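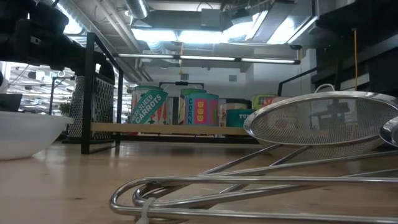 Heltby 写道：我们的夹爪按照 Mahlangu 的手册做完零点以后，第一天很准，第二天早上就偏了。偏的方向每次一样，偏的大小每次不一样。我们重做零点，又好了，到下一个早上又偏。请问 Famelthorpe 那边有没有遇到同样的情况？你们的罐头那一排是怎么对准的？还有，薄的东西（滤网、漏勺的柄）夹起来以后会转，我们换过指垫，没有用。

各位好：

谢谢 Heltby 的来信。我写得比较长，请原谅，我把每一个问题分开回答，因为原来的信里有几件事混在一起，我们自己以前也混在一起过，浪费了不少时间。中文不是我的母语，如果有的零件名称我用得不对，请直接在列表里改正，我很愿意学习。

一、零点偏移

遇到过。我们这里的情况和你们的描述很接近：下午做完零点，晚上断电，第二天上午第一次夹取的时候，指尖的位置向同一边偏。我们先怀疑编码器，又怀疑控制柜的电源，最后发现问题在夹爪和法兰之间的转接板。

转接板由四颗螺钉固定。我们装的时候是一颗拧紧以后再拧下一颗，这样板子的一个角会稍微翘起来。翘得很少，用眼睛看不见，用塞尺可以感觉到。手臂断电以后抱闸落下，有一个很轻的冲击，每一次冲击以后板子就换一个位置坐下。所以零点没有错，是零点以后的那一段在动。

我们现在的做法如下：

先把手臂移到夹爪垂直向下的姿势，断开动力，挂上锁。把四颗螺钉都松开，不要取下来，用手把转接板推到定位销那一边。然后按对角的顺序，先全部拧到刚刚接触，再全部拧到一半的力矩，再全部拧到手册写的力矩。手册里的力矩表有两列，请看有螺纹胶的那一列。旧的螺纹胶要先清理干净。我们第一次没有清理，力矩扳手响了，螺钉却没有到底。

拧完以后用记号笔在螺钉头和板子上画一条连续的线。以后每天早上看这条线有没有断开，这比拿扳手去试要好。拿扳手去试的人总是会多拧一点点，我自己也是这样。

做完这些，再做零点。然后请你们故意断电一次，再上电，在不移动工作台的情况下重新走到检查点。如果这一次没有偏，再等到第二天早上看。如果断电一次就偏，那么机械上还有别的松动，请不要先去改软件里的补偿值。我们改过，后来把那些补偿值一个一个找出来删掉，花了整个上午。

二、罐头那一排

你们问怎么对准。我们把罐头放在一条长木板上，木板离桌面很低，罐头在上面排成一行。木板的好处是高度固定，手指下去的时候不会碰到桌面。坏处是木板自己可以移动。人每次整理桌面都会碰到它，碰一下，一行罐头就一起偏。

以前我们用胶带在桌面上贴出木板的轮廓。胶带不好，边缘会卷起来，撕掉以后桌面上有胶，视觉那边会把胶的痕迹当作边缘。后来我们改成在桌子背面装挡块，从桌沿伸上来一小段，木板往后推到底就是正确的位置。这个零件是 Tutville 的同事帮我们做的，图纸我可以发给需要的人，不过孔距是按照我们的桌子画的，你们要自己重新量。

罐头本身不要求很准。胡萝卜那一罐和玉米那一罐，我们让操作的人用手放，标签朝外就可以。识别是用固定相机做的，夹取位置由识别结果给出来，所以这里允许有误差。不允许有误差的是木板的高度和木板的角度。我请你们先检查角度：用手臂带一支探针，在木板的左端和右端各碰一次，比较两个读数。我们曾经有一次左右不一样，原因是木板下面压着一小段剪下来的扎带头。

还有一点和罐头有关。有的罐头带塑料盖，盖子比罐身稍微大一点。如果你们从侧面夹，手指的上沿会先碰到盖子，罐头就会斜着起来。请把夹取高度降低，让整个指垫在盖子下面。在我们的程序里，这是一个单独的参数，名字叫“盖下距离”，每一种罐头一个值，没有盖子的填零。

三、滤网和长柄

这个问题我们还没有完全解决，所以下面只是经验，请不要当作标准。

不锈钢滤网有两个困难。第一个困难是看。网很细，相机可以透过网看见后面的罐头，深度数据在网的中间是乱的，有时候给出网的距离，有时候给出后面的距离。我们不再使用网中间的深度，只用边框那一圈。识别程序先找椭圆形的边框，找到了才允许手臂靠近，找不到就停下来叫人。叫人的次数一开始很多，调整灯光以后少了。

关于灯光：手柄是抛光的金属管，天花板上的长灯管会在上面形成很亮的条纹。亮的地方没有深度。我们把相机的曝光降低了，而且固定住，不让它自动调整。如果你们的相机还在自动曝光，请先关掉这个功能，然后再看其他的问题。自动曝光会让同一个东西上午和下午得到不同的结果，你们会以为是零点的问题，就像来信里说的那样。我不能肯定你们的情况里有没有这个原因，但是检查一下很容易。

第二个困难是夹。长柄是弯成环的圆管，差不多平放在桌面上。平的指垫夹圆的管，只有一条线接触，重的一头会往下转。换更软的指垫我们也试过，和你们一样，没有用，软的指垫只是转得慢一点。后来我们在指垫上加工了一条浅的 V 形槽，槽的方向和手指的方向垂直，这样管子进到槽里以后有两条线接触。转动减少了很多，但是没有消失。如果夹的位置离网太远，还是会转。

另外，我们把两个滤网的柄用一条白色扎带绑在一起，当作一个物体来处理。这样做的时候请注意扎带的尾巴。尾巴如果很长，会进到手指中间，夹紧的时候力传感器得到一个很早的接触信号，程序以为已经夹住了，手臂就抬起来，东西留在桌上。我们现在的规定是：要么把尾巴剪短，要么让尾巴朝桌沿的方向，并且夹取点离开扎带一个手指宽度以上。我个人比较喜欢剪短，不过剪下来的头一定要拿走，原因我在前面写过了。

四、夹爪的保养

Heltby 没有问这个，但是我觉得和零点有关，所以也写在这里。

我们看动作计数，不看日期。一个开合算一个动作，控制器里有计数，换控制器的时候请把旧的数字抄到新的记录本上。每到 1,000 个动作，我们做小保养；每到 2,000 个动作，除了小保养，再加上导轨的清洁和润滑。

小保养的内容：

断开动力，挂锁，等控制器的指示灯灭。
看转接板螺钉上的记号线。
用不掉毛的布擦指垫，布上可以有一点酒精，不要直接往指垫上喷。
看指垫的边缘有没有裂口。有裂口就两边一起换，不要只换一边。
用手轻轻推手指，感觉侧向间隙，和上一次的记录比较。
沿着手臂把电缆看一遍，特别是转动关节外面弯的那一段。
上电，走一次检查点，把读数写在本子上，读数正常也要写。

到 2,000 的时候增加的内容：

取下手指和前面的护盖。护盖的卡扣很容易断，请先从下面开始，不要从侧面撬。
用刷子把导轨里的旧油脂刷出来，不要用压缩空气，压缩空气会把脏东西吹到密封的里面去。
加新的油脂，薄薄一层，手动开合几次，把挤出来的擦掉。
装回去以后重新做夹爪的行程标定，然后才做整个手臂的检查点。

次序很重要。如果先做手臂的检查点，后做行程标定，两边手指的中心可能会变，检查点就没有意义了。我们有一次就是这样，下午又重新做了一遍。

上个月我们的夹爪在计数 2,961 的时候停了，报警是“未到达闭合位置”。那时候离上一次大保养还不到一千个动作，所以我们没有想到导轨。我们先换了指垫，再换了夹爪到控制器的电缆，报警还在。然后取下护盖，看见一小片标签纸夹在导轨和滑块之间。纸应该是从某一个罐头上掉下来的，是哪一个我们没有查出来。取出来以后，报警就没有了。

从那以后，我们在早上的检查里加了一条：用手摸一下罐头标签的接缝，翘起来的就换掉。请注意，不要用透明胶带把翘起来的标签贴回去，胶带会粘在指垫上，我们已经试过了。

五、早上的顺序

最后写一下我们每天早上的顺序，也许可以直接回答 Heltby 的第一个问题。以前我们上电以后马上做检查点，现在不这样做。

上电，让手臂空走一遍慢速的轨迹，工作台上的东西可以留着，但是碗和滤网要在原来的位置，轨迹是按照它们在的情况写的。空走的时候人站在围栏外面，手放在急停旁边。走完一遍以后做检查点，写读数。读数在允许范围里，就开始工作。读数超出范围，再空走一遍，再做一次检查点。第二次还是超出，就去看记号线，看木板，看相机支架。这些都没有问题，才可以重新做零点。

重新做零点的时候，必须在本子上写原因。这一条是我坚持的。没有写原因之前，我们几乎每天做零点，大家都觉得这是正常的工作。开始写原因以后，有几天的原因写的是“不知道”，我们就从这几天开始找，才找到了转接板。所以我建议 Heltby 也停止每天重做零点，先记几天读数，把偏的方向和大小都写下来，同时写上前一天晚上有没有断电、谁整理过桌面、白天有没有撞过。然后把记录发到列表里，我们可以一起看。

相机支架我也补充一句。我们的固定相机装在工作区旁边，支架的脚很容易被人踢到。标定板请放在手容易拿到的地方，放得太远，大家就不愿意去做标定。相机标定和手臂零点请不要在同一个时间做，先做一个，检查，再做另一个。两个一起做，结果好看，但是不知道是哪一个变了。

有两件事我想请问大家：

第一，Mahlangu 的新版指垫有没有人用过？目录里写有带槽的型号，可是没有写槽的深度。我写信问过，还没有收到回答。如果谁手里有一副，能不能用卡尺量一下，把数字发给我。

第二，Tutville 那边说他们的抱闸在断电的时候有一个延时的设置，可以让手臂先慢慢落稳再锁住。我在我们的控制器菜单里没有找到。是版本不同，还是要用维修密码才看得见？如果有这个设置，转接板受到的冲击应该会小一些。

星期四下午我会在工作间，Heltby 如果愿意，可以在那个时间打电话来，我把手臂停下来，对着夹爪一步一步说明。打电话以前请把你们的力矩表和最近一次的检查点读数准备好，还有夹爪的序列号，在护盖下面那一侧，不在上面。

此致
敬礼

Famelthorpe 工作间

附：有人私下问我 V 形槽是用什么加工的。我们用的是普通的小铣床，把指垫粘在一块铝板上，冷冻以后再铣。不冷冻的话，材料会跟着刀走，槽的边缘不整齐。铣完以后请把毛边剪掉，剪的时候刀口朝外。粘指垫用的双面胶，撕下来以前要让指垫回到室温，不然会把表面一起撕掉一层。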